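Cernholm Technical College
Applied Automation, Room 316
Unit 3 handout: Showing a robot a task

Purpose of this unit

In Unit 2 students wrote motions as a list of fixed points. Unit 3 deals with tasks that are difficult to write down in that way and are more easily shown. Students will record a task on the Prydderch bench arm by two methods and compare the recordings. Please read these notes before the first lab period.

Guiding by hand

In hand guiding, the arm's motors carry its weight while the operator takes hold of the arm and moves it through the task. The controller stores the joint angles as the arm travels. Most beginners find this comfortable within one period. There are two drawbacks. The operator's hands and sleeves may block the wrist camera, and the forces measured at the wrist can include the operator's own push. A recording made in this way should be played back at reduced speed, with the bench clear of hands, before it is saved.

Guiding by remote control

In remote control, the operator sits at the Grirkell console and moves a hand controller, and the arm follows. The wrist camera has a clear view of the part and the force readings come only from contact between the arm and the work. The cost is in feel. The operator must judge contact by eye, and first attempts are usually slow.

The practice task for both methods is handling a hard drive in its plastic caddy at an open computer chassis. It was chosen for its close fit. A caddy that enters its bay at a slight angle will bind on the rails, and the operator must learn to back off and straighten it — pushing harder is never the correction.

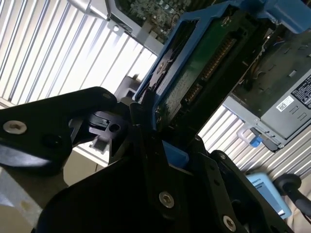 Students should also settle on a grip before recording begins. A grip on the plastic is preferred to a grip on the circuit board, and the gold contacts must not be touched by the fingers of the gripper at any time. If the drive shifts in the grip, stop the recording, mark it as failed and start again. Failed recordings are kept, as they are used in the review period.

What makes a useful recording

Begin each recording from the home position and finish with the gripper open and clear of the part. Move at a steady pace. Long pauses teach the arm to pause, so plan the next movement before pressing Record. Vary the starting position of the drive slightly between attempts. A set of identical recordings will produce a program that works from one spot only.

The Pludus software samples the arm at 500 readings per second. Files are large and should be saved to the course drive, folder 542, and removed from the bench computer at the end of the period.

To be handed in

Each pair will submit three recordings by hand guiding, three by remote control, and one page comparing them. The page should state where the two methods differed in path, time and contact force, and which recordings the pair would leave out of a training set. Submissions are due at the end of May.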